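Wrist camera view and grasp planner keeps picking the wrong thing in shoeboxes
Tildale Forum > Software > Perception and Planning

nawal_elidrissi
Started in September, 8:40 pm
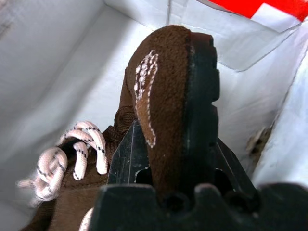

Hello all, long post coming, so get yourself a cuppa. I've been working on the footwear packing cell for a while now and the grasp planner is driving me slowly round the bend. We run Fidow for segmentation, which hands a mask and a depth crop to Mustar, and Mustar scores the candidate grasps and sends the best one down to the arm controller. With plain objects it is lovely. With shoes in boxes it wanders off and falls in love with whatever has a nice sharp edge. The heel grasp is the one I want, one finger flat on the suede and the other over on the outsole side, and when I force it by hand the controller is perfectly happy to close on it. Left to its own devices, the planner ranks the laces first, or the side of the box, or (my favourite) the tissue paper.

I logged 1114 planning calls over the last stretch, and in 207 of them the top candidate wasn't on the shoe at all. I've already tried the obvious things: raised the minimum mask confidence, trimmed the depth crop by a few millimetres on each side, and turned off the antipodal bonus for thin regions. That last one helped with laces but made it worse on the box walls, which I half expected.

Has anyone got Mustar behaving with an object sitting inside a container the same colour as the background? I'm on the stock weights. Happy to post the config if it's useful.

rostam_k
Replied 9:15 pm

Hi Nawal, good to see you on here again! I don't think this is a Mustar problem, or not mostly. White cardboard close to the camera under bright light will give you rubbish depth, full stop. The walls have next to no texture for the matcher to hold on to, so the stereo fills in whatever it fancies and you get a phantom ridge a centimetre or two inside the real wall. Mustar sees a ridge with free space on both sides and thinks it's Christmas.

Before touching any weights, dump the raw depth and colour it by the left-right consistency check. If the walls come up patchy, there's your answer. We lost most of a winter to tuning scores on top of bad depth and I'd hate for you to do the same.

gumleaf_controls
Replied 9:32 pm

Going to disagree with Rostam a little, with all the respect in the world. Bad depth on the walls, sure, I believe it. But if Fidow were giving a clean mask, the wall wouldn't be in the running to begin with. A candidate should need both contact points inside the mask. Nawal, is that check switched on? In the older config files it's off by default and the setting has a terrible name, something like contact_strict, and you'd never guess what it did from reading it.

nawal_elidrissi
Replied 9:50 pm

Oh for heaven's sake. It's off. I've been reading that file for weeks and my eyes slid right over it every time. Thank you!

I'll still do the depth dump, Rostam, I promise. I suspect you're both right, going by the laces. They're thick round cords, pale with black speckles, and Fidow likes to carve them out as their own object. So even with the strict check on I could end up with a perfectly valid grasp on a perfectly valid mask of a shoelace.

prairie_kinematics
Replied 10:04 pm

We had that with drawstring bags. What sorted it for us was merging masks before scoring. If a small mask touches a big one along most of its border and the depth step between them is small, fold it into the big one. It's maybe an afternoon's work and you don't need to retrain anything. You'll want to tune the depth step, mind you, or it will happily fold in the tissue as well. Ours is set to 3 mm but our camera sits further back than yours.

rostam_k
Replied 10:11 pm

Merging is a fine idea but please be careful with it next to suede. The nap scatters light and the depth noise on our suede samples is bigger than that step, so you'd get merges flickering on and off between captures. I'd sooner retrain Fidow on a small set of in-box pictures with the laces labelled as part of the shoe. You could label a decent set in a couple of evenings with the radio on.

gumleaf_controls
Replied 10:20 pm

Retraining is always the answer with you, Rostam! I say flip the setting, try the merge, and only go labelling if that doesn't get her there. Every new set of weights is another thing to look after, and the next shoe will have different laces anyway.

rostam_k
Replied 10:26 pm

Fair point on the upkeep. I'd still do it, though. Different laces is exactly why I'd want a few kinds in the training set.

yamanuser19
Replied 10:41 pm

Slight tangent, sorry, but has anyone looked at what happens after the grasp is picked? We use Yaman for the arm motion, and with a box around the object the approach matters as much as the grasp does. A high score at the toe end is no good to you if the palm has to go through the cardboard to reach it. We now run a cheap collision check of the whole hand against a simple box model before scoring, and throw out anything that fails. It cleared out a surprising number of our silly candidates, wall grasps among them, and the planner got quicker too because it had less to chew through.

nawal_elidrissi
Replied 10:58 pm

That's not a tangent at all, that's very handy. At the moment I score first and check collisions afterwards, so a bad candidate can knock the good ones out of the short list before anyone asks whether the hand fits. Do you fit the box model fresh for each capture, or do you trust the conveyor position? Ours can be a bit skewed by the time it stops, and the sides bow.

yamanuser19
Replied 11:06 pm

Fresh each time, from the overhead camera. Four planes and a floor, padded a little for bowing. I wouldn't try to fit it from the wrist view, as up close you rarely get enough of the rim.

nawal_elidrissi
Replied 11:19 pm

Right, plan for tomorrow then. Strict contact check on, collision check moved ahead of scoring, and a raw depth dump so Rostam can sleep at night. I'll replay the same logged calls with each change on its own before I stack them up, otherwise I'll never know which one did the work. Merging can wait until I see what the laces do.

prairie_kinematics
Replied 11:24 pm

Sounds sensible. If you do get to the merge, send me a message and I'll dig out our version. It's ugly and the comments are half in French, but it runs.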